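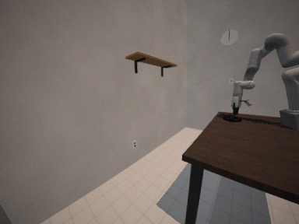
Section 2. Planning and budgeting for your Desel arm

Read this section before you place an order. It covers the items buyers most often leave out of the first quote.

2.1 Before you request a quote

1. Measure the table. The base needs a flat mounting area, and the arm needs clear space on every side it will swing through.
2. Check the legs and frame. A table that rocks by hand will rock more under a moving arm.
3. Find the nearest wall outlet. Allow 9 feet of power cable from the base, and do not plan on an extension cord.
4. List the parts you want to pick up, with the weight and widest point of each. The quote form has room for 8.
5. Build the cell in Mestico, the planning software, and run the arm to the farthest pickup point on the tabletop. Include shelves and anything else fixed to the walls.

Note: Mestico checks reach and collisions. It does not check how stiff your table is.

2.2 Items priced separately

Gripper and spare fingers
Wrist-mounted accessories
Mounting plate and bolts
Safety fencing or scanner
Operator training (2 people per session)

Ask for each of these as its own line - a bundled price is hard to compare later.

2.3 Ordering

1. Save the Mestico layout and attach it to the quote form.
2. Send both to Soncombe sales. Quotes are good for 60 days.
3. Confirm the gripper model before you sign. Changing it afterward restarts the lead time.

Caution: Do not drill the table until the mounting plate arrives. Hole spacing differs between plates.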